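3.2 Neck shape and surface condition in the crookneck group

The crookneck group made up 465 of the 1607 items recorded at the two packing sites, Wadau and Urquhart. It was the smaller of the two yellow groups but produced most of the disagreement between graders. Straightneck items could be placed in a size class from a single width measurement. Crooknecks could not, as the widest part of the body and the longest straight line through the item rarely meet at a right angle, and a caliper set across one will usually be tilted with respect to the other.

We therefore measured length along the outer curve with a flexible tape, from the tip of the neck to the center of the blossom end. Neck length was taken separately, from the tip to the shoulder, where the shoulder is defined as the point at which the width first exceeds twice the narrowest width of the neck. In items with a gradual taper this point is hard to fix. In items with an abrupt shoulder it can be marked by eye, and repeated readings by the same grader differed very little.

Bend was scored on the four-step Novine scale, in which step 1 is a neck nearly in line with the body and step 4 is a full hook. The scale was drawn up for seed trials and assumes that the item is laid on its side, at rest, on a flat surface. Graders at Urquhart had been used to scoring items in the hand, and their first 53 scores were discarded and repeated under the resting condition.
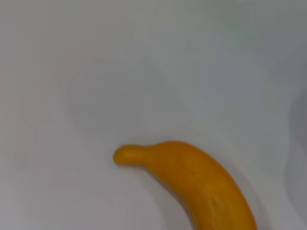 Figure 4. Crookneck form on a pale gray surface. The slender neck, with its rounded tip, widens abruptly into the body, and the outline is hooked. A small dark speck and a short, darker diagonal streak are visible on the body. The blossom end is not shown.

Color was recorded on the body only, midway between the shoulder and the blossom end. The neck was excluded for two reasons. It is narrow enough that reflected light covers much of its upper side, and its color at harvest is often a step lighter than that of the body. Where the lower flank appeared deeper in tone than the top, the item was turned and read again under the lamp - in most cases the difference disappeared, and the reading from the top was kept.

Surface marks were divided into specks, streaks and open damage. A speck is any dark point less than 2 mm across. A streak is longer than it is wide and may be level with the skin or slightly raised. Open damage breaks the skin. Specks and closed streaks do not lower the grade under the rules used at either site, but both were recorded, as buyers' complaints do not follow the grading rules closely. Of the full set, 1388 items had no open damage.

The cultivar Diva was treated apart from the other crooknecks. Its shoulder is less marked and the neck thickens late in the season, so that items picked in September tended to score one step lower for bend than earlier items of the same length. Pooling them would have made bend appear to fall with harvest date across the whole group. Section 3.3 gives the results with and without this cultivar.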